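手持ちグリッパーでガラス器をつかむ　フルブステッド校ロボット部、火曜の放課後は「教える練習」

カテゴリー：地域・学校 ＞ クラブ活動

六月に入ってからというもの、フルブステッド（Fluvstead）校のロボット部では、火曜の放課後になると部員がひとりまたひとりと集まってきて、鞄を壁ぎわに置くか置かないかのうちにもう作業台の話を始めている。秋に開かれる学生競技会「ウルキア（Urkia）」の課題が発表されたからで、今年のお題は、なんと割れものの受け渡しと組み付けなのだそうだ。

これまでの部の得意種目といえば、走る、曲がる、積み木を運ぶ、といった元気のいいものばかりだった。それが急にガラスである。顧問のトレイシー・ブロクサム（Tracey Bloxham）先生は、課題の紙を読んだ日のことを「部室がしばらく静かになりましたよ。うちの子たちがあんなに黙ったのは、展示会の前の晩にモーターを焦がして以来です」と笑って話してくださった。とはいえ沈んでいたのはその日だけで、翌週にはもう練習用の道具の図面を引き始めていたというから、頼もしいものだ。

練習は、いきなりロボットを動かすところからは始まらない。まず部員が両手に一つずつグリッパーを持ち、人の手で作業をやってみせる。その動きを記録してあとからロボットの側に学ばせるという段取りで、部内では「お手本」と呼んでいる。お手本が雑だとロボットも雑になる、とは上級生が下級生に必ず言う言葉だそうで、取材の日も二度ほど耳にした。

■ 指先は「ちょっとくたびれたくらい」がいい

ガラスを相手にするとき、いちばん議論になるのが指先の当てものだという。硬いままでは滑るし、柔らかすぎると持ったものが傾く。部員たちは発泡材やゴムの切れ端を集めては貼り、使ってみてはまた貼り替え、その記録をノートにつけている。ノートには「よい」「わるい」のほかに「なんかいい」という欄まであって、これがなかなか侮れないらしい。

指導に通っているセッティミオ・ヴィラ（Settimio Villa）さんは、もともと町で時計の修理をしていた方で、ガラスの扱いについては部のだれよりも口うるさい。「力を入れるのは最後。触れてから、ひと呼吸おく。機械に教えるなら、そのひと呼吸も一緒に教えなさい」というのが口ぐせで、最初は首をかしげていた部員も、今では自分たちで「はい、ひと呼吸」と声をかけ合っている。

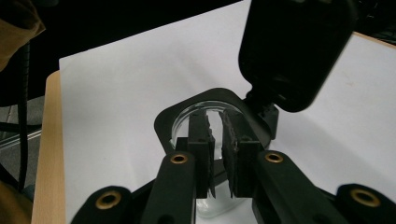

■ 両手で合わせるむずかしさ

片手でつかめるようになったら、次は両手である。ふだん何気なくやっている、左で支えて右で合わせるという動作が、グリッパー越しになるととたんに難しい。指の感覚がないぶん、目で見て判断するしかなく、しかもその目線まで含めてお手本になるのだから気が抜けない。

記者も一度だけ持たせてもらったのだが、思っていたよりずっと腕が疲れる。肘を浮かせたまま数分もすると肩に力が入ってきて、先端が震えだすのが自分でもわかる。隣で見ていた二年生が「肘、机に近づけていいですよ」と小声で教えてくれたおかげで、どうにか恥をかかずに済んだ（と思いたい）。

作業台の天面を白くしてあるのは部員の発案だそうだ。以前は木の台のまま練習していたところ、木目と部品の影がまぎれて見づらいという声が出て、あれこれ試した末に白に落ち着いたという。こういう地味な工夫を話すときの部員の顔がいちばん楽しそうだったことも、ぜひ書き添えておきたい。
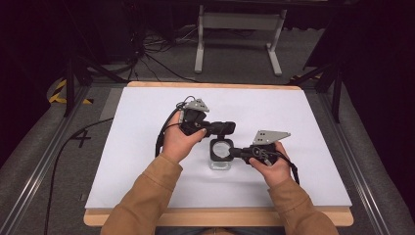 左右のグリッパーを白い板の上で突き合わせての作業。右手側の先には、丸い穴のあいた四角い黒い枠がある。

部が今年の目標に掲げているお手本の数は、3,000回。途方もない数字に聞こえるけれど、部員が交代で一日に20回ずつ重ねていけば届かない山ではない、とブロクサム先生は言う。疲れた手で続けても良い記録にはならないので、20回を終えた人は必ず休む決まりになっていて、休んでいるあいだはお茶を飲みながらほかの人の手元を眺め、気づいたことを紙に書いて渡すのだという。この紙がまた、遠慮がなくておもしろい。「急いだでしょ」とだけ書かれた一枚が、部室の扉の内側に貼ってあった。

材料費の一部は、地元で計測器を手がけるテストナンス（Testonance）が支えている。同社の社員が月に一度顔を出し、記録の取り方や整理のしかたを一緒に見てくれるそうで、部員たちは「大人の人が自分たちのノートを真剣に読んでくれるのがうれしい」と話していた。

競技会に出場するのは七人。下級生からも二人が選ばれ、そのうちの一人は「ガラスを割る夢を見ました。でも夢の中でも、ひと呼吸はおいていました」と少し照れながら教えてくれた。夏休み中も練習は続き、八月には校内で家族や近所の方に向けた公開練習も予定されている。グリッパーを実際に持ってみる体験もできるとのことなので、腕に覚えのある方はどうぞ。見学の申し込みは学校の事務室で受け付けている。

タグ：ロボット部／学生競技会／ウルキア／フルブステッド

関連記事
・テストナンス、中高生向けの計測教室を今年も開催
・エシエン（Essien）通りの模型店、親子工作の日に行列
・フルブステッド校吹奏楽部、夏の定期演奏会の曲目決まる
・時計修理ひとすじ　ヴィラさんの仕事場を訪ねて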